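Workplace Review: Lacson Counter Arm at Cavmont Staff Kitchens
19th December

Cavmont installed the Lacson counter arm in August to take over routine breakfast setup at 2 of its sites. The trial covered 486 breakfast services.

The arm handled light items dependably and was slower with anything tall or made of glass. Training required 12 hours per employee. No positions were removed. Kitchen staff now begin later and spend more of the shift on ordering and guest requests, although several reported that clearing faults interrupts their work.

Rosalinda Enriquez, kitchen supervisor, asked that staff keep authority to stop the arm at any time. Cavmont has agreed.
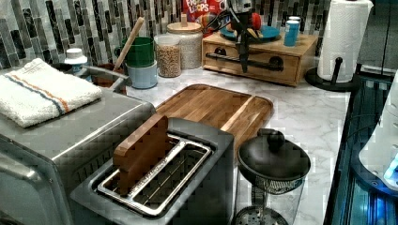 Breakfast counter with the gripper over the wooden drawer box.

Rating: 6 out of 10. Suitable for sites with a fixed counter layout. The service contract is expensive for smaller kitchens.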